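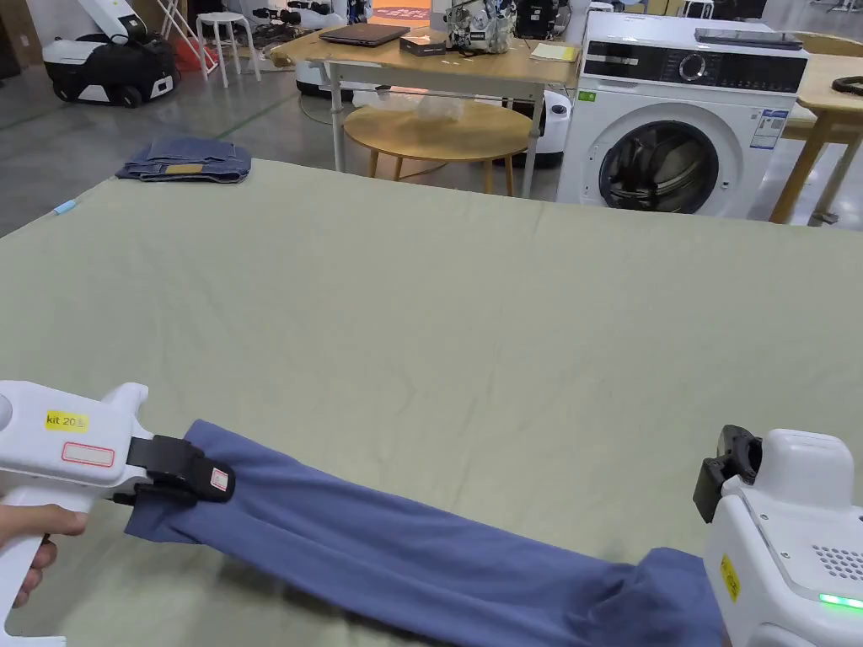 Blue fabric, folded in a strip, on a sage-green table covering.

City of Eldale, Waste and Resource Recovery
17 March 2026

1/16
Household textile collection in Eldale changes this autumn. The following thread sets out what residents may place in the new textile stream, how items should be prepared, and where they may be taken. Please read it through before your first drop-off.

2/16
Textiles have until now been accepted only at the Skaltmont Road transfer station, on Saturdays. Residents without a car have told us repeatedly that this arrangement did not serve them. From next month, collection points will also operate at the Elleo Street library and at the Baek Centre, during their ordinary opening hours.

3/16
Accepted: clothing, bed sheets, pillowcases, towels, tablecloths, curtains with hooks and rings removed, and fabric offcuts larger than a tea towel. Items may be worn, faded or torn. A missing button or a broken zip does not disqualify a garment.

4/16
Not accepted: pillows, doonas, mattress protectors, carpet, upholstery foam, and anything marked by paint, oil or mould. These continue to go in the red-lid bin. Electric blankets must be taken to the e-waste counter at Skaltmont Road, with the cord and controller attached.

5/16
All items must be washed and fully dry. One damp towel in a closed bag can spoil everything packed with it, and spoiled bags go to landfill at the city's expense. If you are unsure whether a heavy item is dry, please leave it on the line another day.

6/16
Sheets, curtains and yardage should be folded flat. Fold lengthwise first, then in from each end, so that the hems and any care label remain on the outside. Sorting staff check fibre content from the label, and a label buried in the middle of a bundle means that the whole piece has to be opened out again.

7/16
Please do not tie bundles with tape or elastic bands. Cotton string is acceptable. Clear bags are preferred; dark bags will be opened at the counter before they are taken in.

8/16
Shoes are collected in a separate tub. Tie pairs together by the laces or place them in a small bag. Single shoes cannot be accepted. Gumboots and ski boots are likewise excluded at this stage, although we are in discussion with a processor and will advise if this changes.

9/16
What becomes of the material? Wearable clothing is offered first to the Eldale Clothing Exchange, which supplies school uniforms, work shirts and winter coats free of charge to local households. Towels and flannelette that cannot be worn again are cut for workshop rags.

10/16
Flat cotton and linen pieces in good condition are held for the Community Sewing Room on the upper floor of the Baek Centre. The room is open to any resident with a library card. Machines, shears and an ironing press are provided; thread is sold at cost.

11/16
Gwendolyn Achterberg, coordinator of the Sewing Room, has asked that we mention colour. The room has more white sheeting than it can use and very little in plain blues, greens and greys. Residents holding plain-coloured cotton are encouraged to bring it forward — curtain lining included.

12/16
In last year's trial, 418 households took part and brought in 300 bags. The commonest reason for refusing a bag was moisture, followed by pillows. A summary of the trial has been prepared by Lionel Vidal of the Resource Recovery office and may be requested at the library desk.

13/16
The target for the first year of the full service is 1,000 households. Progress will be reported to council in June, together with the cost per tonne and the proportion of material sent to landfill after sorting.

14/16
Assistance is available. Residents who are unable to carry bags to a collection point because of age, illness or disability may book a home collection by telephoning the customer service line on weekdays. Please have your rates notice or tenancy address to hand. There is no charge, and a limit of two bags applies to each visit.

15/16
Replies to questions received so far:

School and sporting club uniforms are welcome, with or without crests. Name tapes need not be removed, though some families prefer to do so.

Businesses may not use the library or Baek Centre points. Commercial quantities are taken at Skaltmont Road by appointment, and a fee applies. Please ask for Perrine Tanguy.

Wool is accepted in any condition, including felted and moth-damaged pieces. Moth-damaged wool should be frozen for a week, bagged separately and marked.

Leather belts and handbags may be placed with the shoes.

Items left outside a collection point after hours are treated as dumped rubbish and may attract a fine.

16/16
A printed guide, in large type on request, will be delivered with the next rates notice. Copies in other languages will be held at the Elleo Street library. Comments on the new service may be addressed to Chelsea Hollis, Manager, Waste and Resource Recovery, at the Eldale Civic Centre, or left as a reply to this post. Replies are monitored during business hours.

Added in reply to the thread:
We have been asked whether quilts are treated as doonas. A patchwork quilt with thin cotton wadding is accepted if it can be folded to fit a standard clear bag. Quilts filled with feather, down or polyester fibre are not. Staff at the counter will advise in doubtful cases, and their decision is final on the day.

Added in reply to the thread:
Correction to post 8. Ski boots may be left at the Skaltmont Road reuse shop if both boots are present and the buckles close. They remain excluded from the shoe tubs at Elleo Street and the Baek Centre. We thank Régis Leblanc for drawing this to our attention.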